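Week 2 notes - the open day visit

Okay, so these are my notes from our trip to the Emero open day, cleaned up a bit for everyone who couldn't fit on the bus. I've left out the sandwiches (they were good!) and kept what you'll need for the worksheet.

We started in the main hall at Meldale, where the Clakar team had 2 arms sorting parcels. Rigid boxes, flat lids, lovely lighting. I could have watched it all morning, but for our course the better stuff was upstairs, where the Huanca group talked about soft goods. Clothes, basically! A shirt has no fixed shape, so the tricks we used last week for finding the edges of a block won't get you very far.

Their way in is to have a person do the job first, with a hand-held gripper, and to learn from that. Same kind of jaws a robot would have, only you squeeze them yourself. I had a go and I was terrible at it - you lose all the feeling in your fingertips and end up going by eye.
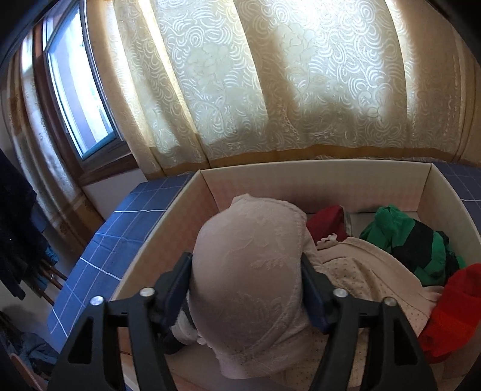 Meldale, 2 Oct 2022

A molded bra cup is a nice middle case. It has a dome you can grip from both sides, with a pad on each, but there's a trailing edge too, and a strap nearby that goes wherever it likes. Add a box with other garments piled in it and you've got what we called clutter in lecture. Think about where you'd put the jaws if that green and black striped piece were your target instead.

For the worksheet, do questions 21 and 38 from the reader, and sketch one grasp for a folded garment and one for a crumpled one. Stick figures are fine, mine are worse. We'll pick up soft grasping again in January, so hang on to your sketches.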